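Old Dell desktop, everything is out of the board. In which order do I put it back?

Posted by zanau_reader, 2025-04-21 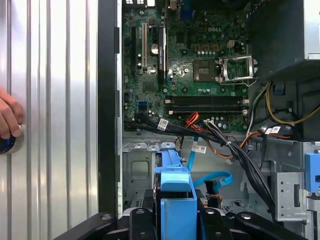 I got this computer from the repair table in Brornalbridge and I want to use it for my daughter's school work. I have the processor, the cooler and 2 memory modules in a box. My question is about the order. Can I screw the board and the case together completely and put the processor last, or must it go first? Also I am not sure which memory slots I should use, there are four of them and I have only two modules. Please excuse my English.

sterneck_pc

Processor first, while you have free space for your hands. Lay the tower on its side, so the board is flat. Lift the metal bracket fully and find the small triangle on the corner of the processor, it must match the mark on the socket. Put it down straight and do not push. Then close the bracket and the lever. The lever needs some force, this is normal.

After this clean the old paste from the cooler, put a small new drop in the middle of the processor and tighten the screws crosswise, a little each time. Memory comes next. For the slots please look in the manual of your exact model, Dell does not number them the same on every board.

I would also change the coin battery now. Mine was empty last September and the clock was wrong at every start.

Roy467

just put it all in and try, if it beeps then move the memory

sterneck_pc

It can work like this, but pull the power cable out before you move anything.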